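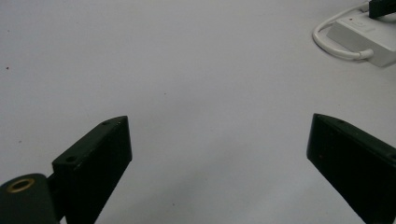 prestuvik-grippers: budget notes

Last updated October 17, 2024. Maintained by Shagufta Satti, Nudonstead.

Contents
quote.csv: the Bangash quote, 2 hand-held grippers, total 3907
spares.csv: fingers, screws, chargers (no prices yet)

Status
Not approved. The ceiling is 4000, so the quote fits only if we never break a finger. Bangash says the fingers last "for years". I have asked for test results and got a brochure.

Pornholm want an order by December. I would hold off until spares.csv has prices in it.

Known gaps
Delivery, training time, VAT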